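Zadel 200 Masking Tape, 3 Months In

I bought a sleeve of the Zadel 200 in May for trim work and ended up using it for nearly everything else. The number is the length in feet, so you get a good deal more on a roll than with the Stallico I had been buying for years. This review covers the one-inch width only.

The tape is thin and tears clean by hand across the roll. Stallico tends to run off at an angle, and I used to keep a knife in my back pocket for that. With Zadel I stopped carrying it. The first few inches of a new roll are a pain to find, so fold the end over before you put it down.

On painted baseboard I left it up for 14 days, the full time printed on the core. It came off in one piece with no residue. On raw pine it lifted at the corners overnight, and I had to press it down again with a putty knife. On a window in direct sun it got brittle after a week and came away in short bits. Walczak makes an outdoor tape that handles sun better, but it costs twice as much.

Paint lines were good on smooth walls. On orange peel texture there was some bleed, which I get with every brand. Sealing the edge with a coat of the wall color first fixed most of it.
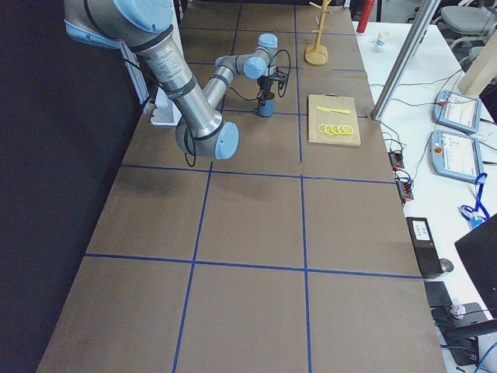
Paper is the one surface where I would be careful. If you press the tape down hard on kraft paper it takes the top layer with it when you pull. Dimas Wuisan told me to stick each strip to my pant leg first to take off some of the tack, and that worked fine. Pull slowly and keep it flat against itself.

The rolls store badly in heat. Two that I left in the truck got gummy on the sides and picked up sawdust – keep them in a bag.

I would buy it again for indoor work. For rough lumber or anything in the sun, get something else.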